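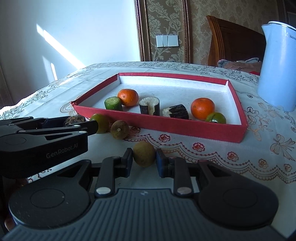 Both grippers at the fruit tray, with the round tan one next in line.

I promised to write down my impressions after changing from one gripper to a pair, and several people have asked me for it, so I will try to do it while I still remember the details. My name is on a small project called Hornport, together with Bjarke Bech, where we collect and clean hand-held manipulation recordings. Until January I did everything with a single gripper from an older set, the one we call Zanara after the box it was delivered in. Now I work with two, one in each hand, and the difference is larger than I expected.

First the weight. With one gripper you can let the other hand rest on the table or support your elbow. With two you have no such help, and after half an hour I feel it in the shoulders, not in the wrists. Bjarke is taller than me and says he feels nothing. I have started to work in blocks of twenty minutes, and between the blocks I check the recordings on the laptop. This is also good for the recordings, because I find my mistakes earlier.

For testing I use fruit. I know that many people prefer wooden blocks or plastic cups, and I have used them also, but blocks are too kind to a gripper. They have flat sides and they do not care how hard you press. On the tray that day I had mandarin oranges, pieces of sugarcane, a slice of cucumber and a lime, and more small fruits lay in front of it on the cloth. The task is simple: pick up one fruit from the cloth, put it in the tray, do not disturb those which are already there. Then the opposite direction.

The mandarins are the easiest. The peel gives a little and has enough friction, so you can close the fingers rather carelessly and it still holds. I would recommend to begin with a mandarin if you are new to this.

The small round fruits are another matter. If the two fingers do not meet the fruit at its widest point, it wants to travel out forward, away from you, and you will chase it over the table. I learned to go lower than feels natural, until the tips almost touch the cloth, and to close slowly in the last part. With the old Zanara fingers I lost the small ones very often. The new fingers stay more upright when they close, and I think this is the main reason that I now lose fewer.

Sugarcane I like very much as a test object, and I was surprised that I have never seen it in other people's lists. It is a cylinder, the rind is hard and the cut face is full of fibers, so in one object you have two completely different surfaces. Standing, it is easy. Lying on its side it rolls, and you must decide if you grip across the piece or at the two ends. I grip across. Sille Vídalín, who went through our first recordings, wrote to me that I change my mind in the middle of the movement too many times, and that it is visible in the trajectories as a small hook. She is right. I am now practicing to decide before the hand moves.

About the cloth. Oddur Dalsgaard asked in a comment under my previous post why I do not use a plain mat. The answer is that I had a plain mat, and everything learned from it became confused on a normal table. A lace tablecloth with flowers and bows has a lot of pattern, and the lace can catch on the fingertips if you go down at a steep angle. It happened to me 7 times in one evening. I consider this useful information. A real kitchen table has such a cloth, at least in my family.

Now the question of two hands. I thought the second gripper would be used mostly for picking, so that I work faster. In practice I use it more for guarding. The left hand waits near the fruits that stand close to the tray wall, and the right hand does the picking. When something begins to roll, the left is already there. It needs training, because the left hand also wants to participate and goes into the view of the right one. I have thrown away many recordings for this reason.

For the numbers: since the change we have kept 179 recordings with two grippers. For comparison, the collection with one gripper has 2,000, so please do not ask me yet for statistics. Hanne Hedegaard from Frandsen has offered to run the same fruit task with their arm, and when she has done it I will put her results beside mine. The arm does not become tired in the shoulders, but I am curious what it does with a lime.

What I miss at the moment is a good way to feel the pressure. My fingers are on the handle and not on the fruit, and with a cucumber slice I notice too late that I squeeze. The skin is strong but the inside is soft. Chih-ming Tu suggested to put thin foam on one finger only and to compare the sides. I have ordered some from Sellance and will try it on the left gripper first.

If you have a pair of grippers yourself and have tested them with something that is neither round nor flat, write to me which object it was. I am thinking of ginger root, and Bjarke wants garlic.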